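Kukero Film Nights Opens Its Spring Season in March With a Vote for the Audience

RIKHOLM — Kukero Film Nights returns in March with 10 evening screenings at the Dahlgren Theater. For the first time, ticket holders will choose the season's top prize. Doors open at 6:30 p.m. each evening and the feature starts at 7:15 p.m.

The Dahlgren seats 400. Last year's season sold 3,063 tickets, the highest total since the series began, and two screenings sold out before the box office opened on the night. Advance sales are recommended for the opening and closing films.

Under the new system, everyone who attends a screening will get a paper ballot at the door and can score the feature from one to five. Ballots are dropped in a box in the lobby on the way out. The film with the highest average score wins the Kukero Audience Prize. Until now, the prize was decided by a panel of three.

"People were already arguing about the films in the lobby, so we decided to let them settle it," said Anoma Pramanik, director of Kukero Film Nights. "The panel picked good films. It also picked slow ones, two years in a row, and we heard about that."

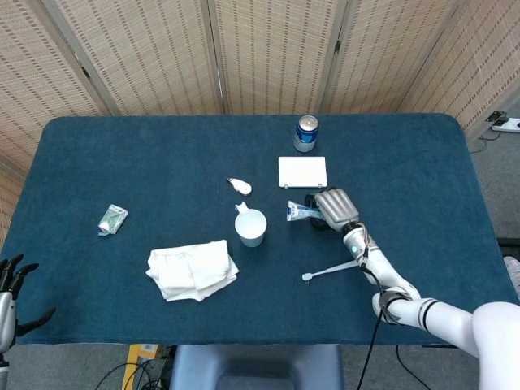 A blue soda can on a cloth-covered table with a woven screen behind it.

The lineup includes four first features, three documentaries, two comedies and a restored print of a silent drama with live piano. Every feature is preceded by a short film of up to 12 minutes. The shorts are not part of the audience vote and will be judged separately by last season's winning filmmakers.

Two of the documentaries will be followed by a talk with the director. These talks take place in the main auditorium and are included in the ticket price. Seats are not reserved, and anyone who leaves between the film and the talk will need to show a ticket to get back in.

Ulance, the ticketing company, is again handling advance sales and is supporting the season with 400 free tickets for students. Schools can request them by email through the theater office. Each school may ask for seats at no more than two screenings. 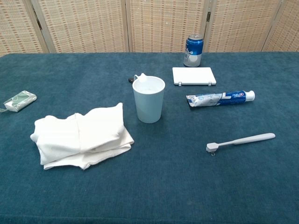
Tickets and Passes

Single tickets and season passes go on sale through Ulance and at the Dahlgren box office. A season pass covers all features and talks. Passes do not guarantee a seat after 7:05 p.m., when unclaimed places are released to the line.

The silent drama is a separate booking for pass holders — it costs nothing extra, but a seat must be requested in advance.

Press Contact

Reporters can request press passes and interviews with Anoma Pramanik through the Kukero Film Nights office at the Dahlgren Theater, Rikholm.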